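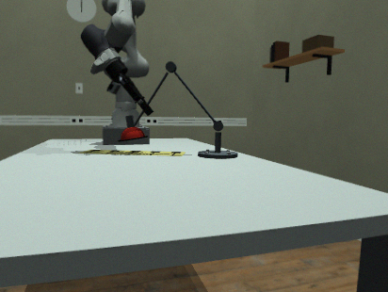 Spaces Labs Equipment Apply Contact

Luvham Incubator > Equipment > Shared bench centrifuge

Updated in December by the equipment desk

Jimix 12 bench centrifuge

We're so pleased to have this one in the shared lab! The Jimix takes 12 small tubes at a time, and it's quiet enough that you can hold a conversation right next to it. Resident startups can use it from their first day, and so can teams on the Relleris pre-seed program (bring your badge, the lab door locks at 6 pm).

Booking is in slots of 3 hours, up to 4 slots a month per company. If you need more, ask - there's usually a gap in the mornings. Training takes half an hour and covers balancing, lid checks and cleaning up a spill.

The purchase came out of the Mirzaei Fund, which also gives each new company 2,000 dollars in lab credit. You can spend the credit on tubes, rotor hire or extra slots, and it carries over if you move to a bigger unit.

Rotors: fixed angle, kept in the drawer under the machine. A swing-out rotor is on order - lovely news for the cell culture people.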